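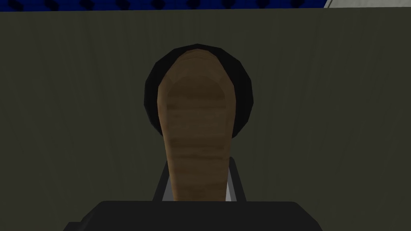

3.2 Set-up and upkeep of the simulated cell

All trials reported in this paper were run on a single cell, Rakton, and on its simulated counterpart. The simulated cell was built before the physical one was moved to its present bench, and it has been kept in step with it since. In this section we describe how the simulated cell is configured, which parts of it drift away from the hardware, and what is done to bring them back. The physical cell is covered in Section 3.3.

The scene is stored as one description file and a folder of meshes. The file holds the arm, the two-finger gripper, the work surface, the surroundings and the objects to be handled. Objects are loaded by name from a separate list, so that a new utensil can be added without touching the rest of the scene. Collision shapes are kept coarse. Visual meshes are only slightly finer, and curved outlines are left faceted, as can be seen at the rounded end of the wooden spoon in Figure 4 and on the black disc shape behind it. We tried smoother meshes early on. They slowed rendering on the shared workstation and made no difference to the grasp results, so they were taken out again.

The view used throughout looks out along the fingers, with the top of the gripper body kept along the lower edge of the image. This costs some image area. In return, every stored image carries a fixed reference, and an error in the camera transform shows up as a shift of the gripper body before it shows up anywhere else. The camera transform is held in the tool frame and is measured on the physical cell with a printed target, then copied over by hand. The copy step is the weakest point in the procedure. On one occasion a rotation was entered in degrees where the file expected radians, and a day of rendering had to be discarded.

Upkeep follows a short routine written by Baldur Overgaard, who maintains both cells. It is run whenever the physical gripper has been taken apart, and otherwise after every 243 simulated grasps. The routine has 7 steps. The first four concern the model: finger travel, finger offset, pad thickness and pad friction. The remaining steps concern the image: camera transform, exposure and background texture. Each step ends with a value written to the cell log, whether or not it has changed. The version used for all results in this paper is the one frozen on 22/01/2021. A Venevex calibration sheet is kept with the log, and the Rindside mesh exporter is pinned to the release that was in use on that date.

Finger offset needs attention most often. The fingers are closed on empty space, the contact faces are compared with the centre line of the tool frame, and the difference is split evenly between the two joints. If only one joint is corrected, the grasp still closes but the object is carried to one side, and the side can be hard to spot when the handle is narrow. Pad friction is adjusted last among the model steps, and only after the offset has been accepted.

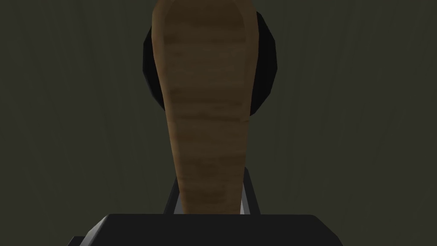 Pad geometry is modelled separately from the finger plates, so that worn pads can be replaced on the physical cell and updated in simulation with one changed parameter. The pads carry a light colour for the same reason - they have to be found quickly against a dark gripper when a grasp is checked by eye. Even so, they are not always easy to read. In Figure 5 they are reduced to thin pale grey strips next to the narrow lower end of the wooden piece, just above the gripper body, whereas in Figure 4 a strip runs along the inner side of each finger. We therefore do not accept an offset correction from a single image, and the joint values are read out alongside it.

Handles that taper towards the fingers are a demanding case for the friction step. The contact area is small, and the contact solver may report a stable grasp on an edge that would slip on the bench. For utensils of this kind the solver time step is halved and the gripper is held closed for a longer settling period before the arm moves. With these settings the routine takes around 54 minutes, most of it spent waiting on the settling runs.

The log held 2,094 entries when the configuration was frozen. Most record no change. Where a value did change, the entry names the step, the old and new values and the initials of the person who made it. Entries from before the gripper rebuild in January refer to the older pad mesh and should not be compared directly with later ones. The conversion between the two follows Tănase and is applied in Section 4.1, where the offset values are reported.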